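Two Grippers, One Kitchen

Home robots are usually judged on the arm. Marta Kovalchuk thinks the last few inches matter more. An engineer at Kestance, she spent July comparing two sets of parallel fingers on the same pair of arms, in an occupied family home in Bekcombe where the layout changed between meals.

The first set, from Figueiredo, is a stiff, straight finger with a flat pad. The second, called Wornness after the project that produced it, has a rounded tip and a softer core. Both open to the same width. Both report motor current to the same controller at 60 readings a second, which the team uses as a stand-in for grip force.

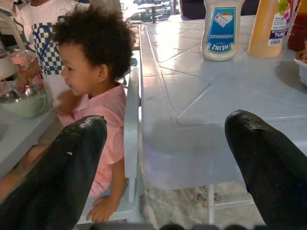

Wrist cameras were the first point of disagreement. Mounted close to the fingers, they give a good view of the contact point and a poor view of everything else. At a family table the fingers fill much of the lower half of the image, and a clear plastic cup shares the view with a mint-green bowl and a mayonnaise bottle standing on its cap. Clear plastic is hard for the depth estimator, so Kovalchuk scored cups separately from opaque items.

Her test list has 5 object classes: cups, bowls, squeeze bottles, snack packets and cloth. The stiff fingers placed bottles more accurately. The rounded ones did better on bowls, where a flat pad tends to meet the rim at one corner and rotate the load. 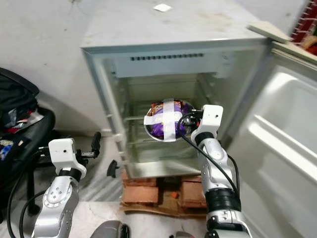

Shelves were a separate problem. Reaching into a compartment limits the wrist angles available, and the housing behind the fingers meets the door liner before the fingers run out of travel. The team cut the approach speed and added a waypoint outside the opening. Cable slack also had to be reset. Too little pulled on the wrist connector at full extension, and too much hung in front of the head camera.

"The fingers got blamed for a lot of cable faults," Kovalchuk said. "We threw out more than 60 trials before we separated the two."

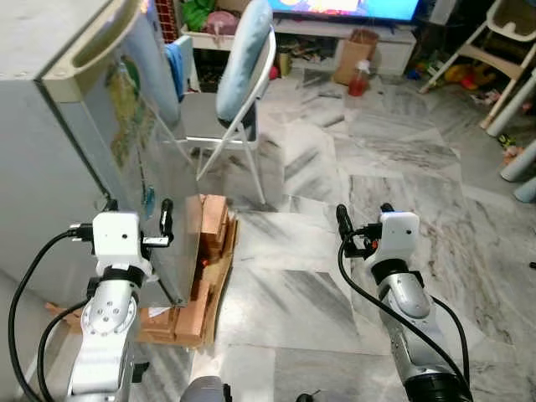

Calibration between head and wrist cameras drifted by up to 3 millimeters over a working session. The stiff fingers tolerated 2 before placement scores fell. The rounded set absorbed the full error on most objects, at the cost of a less certain release with cloth.

Kestance will keep the rounded tips for the next round and fit a thinner pad. Figueiredo's fingers stay on the bench rig, where they are used to check the current readings against a load cell.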